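Search this blog
Type and press enter

Looking after the little arm, part whatever we're on now

May 24, 2023
6 min read

I promised Marion Forsyth I would write this down before I forgot it all again, so Marion, this one is for you, and everyone else is welcome to pull up a chair. It's about the white printed arm, the one on the table by the cabinets, and how I got it from "droops like a tulip" back to something I'd trust to pick up a cube.

For those who haven't been following along, I built it over last winter from parts printed in white, with hobby servos in the joints and a two-fingered gripper at the end. We call it Menon. It stacks cubes. That's really all it does, and I have spent more evenings on it than on my kitchen, my garden and my taxes put together (sorry, kitchen).

The trouble started with the shoulder. I'd send the arm to its rest pose and it would get there, more or less, and then sink. A little at first, and then enough that the fingers were touching the table when they should have been well clear of it. I did what I always do, which is blame the software, and lost two evenings to that. Wian Nkuna came by, took hold of the upright link, gave it a wiggle, and just looked at me. The screws holding the servo bracket had worked themselves loose. Printed plastic creeps a bit under load, and I'd tightened those screws exactly once, on the day I built it.

So, first job: take the long link off, back every screw out, and put them in again by hand with the short driver. Please don't use the powered one. I cracked a bracket with it last August and had to wait for a new one to print, and it was the tall kind that takes all night and fails at breakfast time. Snug, then a quarter turn, then stop, even if you feel it could take more.

Second job was the wiring. I'd run the bundle up past the elbow far too tight, and every time the wrist tipped forward it tugged at the connector. You could hear the servo twitching, a nasty little buzz like a fly in a lampshade. I've now left a good loop over the top so it has room to move. Reshma Mokgethi wanted me to sleeve the whole thing in braided stuff and make it pretty, and I may yet, but for now I like being able to see each wire when I'm hunting for a bad one.

Then the zeroing, my least favorite part, mostly for the patience it takes. Each servo has to be told where its middle is. I keep the numbers in a notebook because I've lost them twice from files. The shoulder's used to be 1032 and it's now 666, which gave Sipho Mahlangu the giggles and gave me a bit of a start, I'll admit. The big jump is only because the horn went back on a few teeth over from where it had been. If you take a horn off, mark it first! I wrote that in the notebook in capitals, underlined, and then didn't do it.

After that I check the arm against the table. I have a square of white tape with an X drawn on it, stuck down out in front, and I send the closed fingertips to it from three directions. If they all come down in the same place, good. If one comes in off to the side, there's still slop in a joint somewhere and I go back to the screws. The tape gets grubby and gets replaced, and I always put the new one down before pulling the old one up all the way, so the corners line up.

Only then do I let it near the cubes. Black one first, always, going down slowly with the fingers open, and I stop it there and have a look from the side before I let it close on anything.

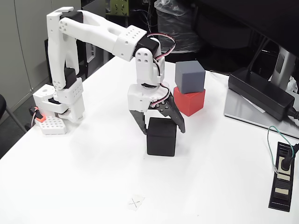
The gripper itself has needed less fuss than I feared. Ruan Adams gave me a pair of softer pads to try on the fingers and I haven't fitted them yet, so I can't tell you whether they help. What I did do was back off the closing force. I had it squeezing as hard as the servo would go, and after some 60 picks the little motor was too warm to keep a thumb on. Half that force holds a cube perfectly well, and the motor stays happy.

A few odds and ends while I think of them. Turn the power off at the strip before you unplug a servo, every time, even when you're only swapping two around. Keep a spare of whichever bracket you cracked last. And check the screws on the base plate when you check the rest, which I forget more often than I'd like, and then wonder why everything upstairs is leaning.

I'm going to go through the screws again in a couple of weeks and see which ones have moved. Marion, the short driver is in the top drawer, and I would like it back this time.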